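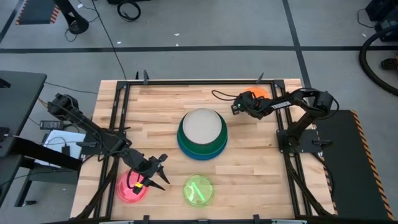 Volker Görtz asked whether the trip times in the first release were taken from the control system or from the operator log, and said that the two differ by enough at Fludlow to change the order of events in a pump changeover. They come from the control system. The first release did not say so. The log time is now kept in its own column, and the notes on time stamps below have been rewritten.

Fludlow and Stotby Feed Pump Event Records
Release 2, March 17, 2021

Summary

The set holds 1,228 event records for the boiler feed pumps at the Fludlow and Stotby power stations. Of these, 271 are trips. The rest are planned starts, planned stops, changeovers, standby starts and alarms that cleared without a trip. Nine pumps are covered. Both stations are run by Vovside, and the records were exported by the Vovside plant data group.

The set was put together for work on standby start reliability. It can also be used to test event matching code, as the control system and the operator log often describe the same event in different words.

Files

events.csv: one row per event, sorted by control system time
pumps.csv: one row per pump, with station, duty and drive type
trends/: one file per trip, named by event_id
codes.txt: list of first-out codes and their plain text
changes.txt: differences between releases

All files are UTF-8 with comma separators. Decimal marks are points. Empty fields mean that no value was recorded. A zero is a real zero.

Columns in events.csv

event_id: unique within the release, and kept the same from release 1 where the event was already present
pump_id: key into pumps.csv
time_dcs: control system time, UTC
time_log: time written by the operator, local time as entered
type: trip, start, stop, changeover, standby_start or alarm
first_out: code of the first protection signal to act, trips only
load_mw: unit gross load at time_dcs
standby_ok: yes, no or blank
log_text: operator entry, with names removed
flag: see Known problems

Time stamps

time_dcs is the time at which the controller recorded the change of state. It has not been moved or rounded. time_log is usually later, sometimes by several minutes, and at Fludlow it is often set to the next quarter hour. Do not use time_log to work out the order of events. Do not convert it to UTC without reading the entry as well. Some shifts did not change the log clock in the same week as the station clock.

Where a trip and a standby start carry the same time_dcs, the order of the rows follows the controller's own sequence number. The sequence number itself is not exported.

How standby_ok was set

The field is yes if the standby pump reached its minimum discharge pressure before the drum level low alarm. It is no if the alarm came first, or if the standby pump did not start. It is blank if no standby pump was available, or if the unit was already coming off load. The rule was applied by script to the trend files, and trips near the limit were then read by hand. Hand-set values carry flag H.

A blank is not a failure. Users of release 1 who counted blanks as no should run their figures again.

Trend files

Each trend file covers the period before and after one trip. Signals are suction pressure, discharge pressure, flow, motor current or turbine speed, bearing temperature at the drive end, and drum level. Signals from the Bosman recorders at Stotby are stored on change only, so the rows are unevenly spaced. They have not been filled in. Fludlow signals are stored at a fixed interval.

Bearing temperature at the non-drive end is present for the Stotby pumps only. Vibration is not included for either station.

Known problems

Flag A: the Stotby suction pressure transmitter was isolated for strainer work and reads a constant value. This affects trips in July. The first-out code is still good.
Flag B: log text refers to more than one pump and was copied to each row.
Flag C: first_out is missing. The alarm list had overflowed before it was saved.
Flag D: load_mw was taken from the hourly report in place of the controller.

A row can carry more than one flag. Letters are written together with no space.

Low suction pressure trips are over-represented at Fludlow. The trip setting there was found to be too close to the normal running value and was later changed. The date of the change is given in pumps.csv under setting_note. Trips from before and after it should not be pooled when rates are worked out.

Running hours are not included. Without them, the set does not support a failure rate per hour. Rates per start can be worked out, with the limit that test starts shorter than the controller's minimum run time were not stored.

Changes from release 1

time_log added as a separate column
standby_ok set to blank where the unit was already coming off load
duplicate changeover rows at Stotby removed
pump_id spelling made the same in all files
codes.txt extended to cover the turbine-driven pumps

Use and corrections

The files may be used and passed on for research and teaching, with the release number stated. Station drawings and protection settings are not part of the set and are not available on request. Corrections should give the event_id, the column and the value believed to be right. Corrections to log_text are not taken, as the field is kept as the operator wrote it apart from the removal of names.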